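Trellomby publishes results of simulated sink-clearing trials comparing two hand controllers

Release 2 of the Remanness kitchen benchmark adds a matched comparison of grasp controllers, with per-camera recordings for every trial

Trellomby today released the results of a controller comparison carried out in its Remanness simulation environment. The trials put two controllers, Pretent and Ikonen, through the same household task: moving food items and round plates between a marble-look counter and a white sink basin. Both controllers drove the same pair of black multi-fingered hands under the same physics settings. The complete set covers 3,000 trials and is available to registered users of the benchmark from February.

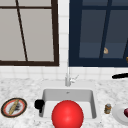 Trellomby Manipulation Benchmarks Group - Simulation and Controls

The sink task was selected for the constraints it places on a hand. A basin has vertical walls close to the work, a rim that the wrist must clear, and a faucet standing in the space above. A plate lying flat on the floor of the basin leaves little room for a fingertip to get under the edge. In earlier open-counter tests the two controllers produced results too close to separate. In the basin they separated clearly.

Pretent is a position controller. It plans a closing path for each finger before contact and follows that path with fixed stiffness. Ikonen is a compliant controller. It plans a shorter path, then adjusts finger torque at each control step once contact is reported. Neither controller was retuned between object types, and neither was given the mass of the object in advance.

Each trial starts from a stored layout. The layout sets the position of the plates and food items, the starting pose of both hands, and the viewpoints of the cameras. Layouts are shared between controllers, so that every Pretent trial has an Ikonen trial with an identical start. Camera poses are varied between layouts, and some viewpoints take in little of the work area. These were kept in the release, as users training visual policies have asked for recordings in which the useful view must be chosen from several.
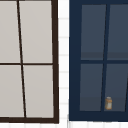
Can the benchmark be run without the camera recordings?
The state logs are a separate download and contain joint positions, contact forces and object poses for every trial. Users who work only on control can install those alone.

A trial was scored as complete when the target object had been lifted clear of the surface, carried to its goal area and released without a drop. Contact with the basin wall was permitted but logged. Of the 3,000 trials, 2,077 were scored as complete. Ikonen accounted for the larger share. The difference was greatest for objects resting partly on a plate, where a fixed closing path tended to push the plate along with the object. For single round items on a flat surface, Pretent was faster and completed at a similar rate.

Object shape had more effect than object size. Long, smooth items such as the eggplant were difficult for both controllers. Pretent often closed on them off center, and the item turned in the grasp during the lift. Ikonen corrected for this in many trials but took longer to settle. Round items gave fewer problems in general, although they rolled when the first finger arrived early. 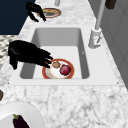

The release also reports wall contacts for each trial. Pretent touched the basin less often on approach and with higher force when it did. Ikonen made more contacts, most of them light. Which pattern is preferable will depend on the hardware the controller is meant for, and the report makes no ranking on this measure.

Two limits on the results should be noted. The simulated hands have no skin layer, so friction at the fingertips is a single value for the whole surface. The basin is also modeled as dry, and no water or soap film is included. Trellomby expects both factors to lower completion on physical hardware and advises against reading the figures as a forecast of real performance.

A further 1,000 trials were run with reduced image resolution to test how the object detector that supplies both controllers behaves with poor input. They are reported separately and do not count toward the main total.

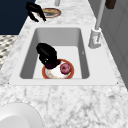 In the reduced set, most detector errors occurred where a dark item lay close to the black fingers. The detector merged the two outlines and placed the grasp target too near the palm. A lighter hand texture removed much of the error in a short follow-up run and will be offered as an option in the next version - the default will stay black so that results remain comparable.

Remanness release 2 includes the layouts, both controllers in compiled form, the scoring scripts and the full trial logs. Existing layouts from the first release load without conversion. Requests for access and technical questions can be sent to the Manipulation Benchmarks Group through the contact form on the Trellomby website.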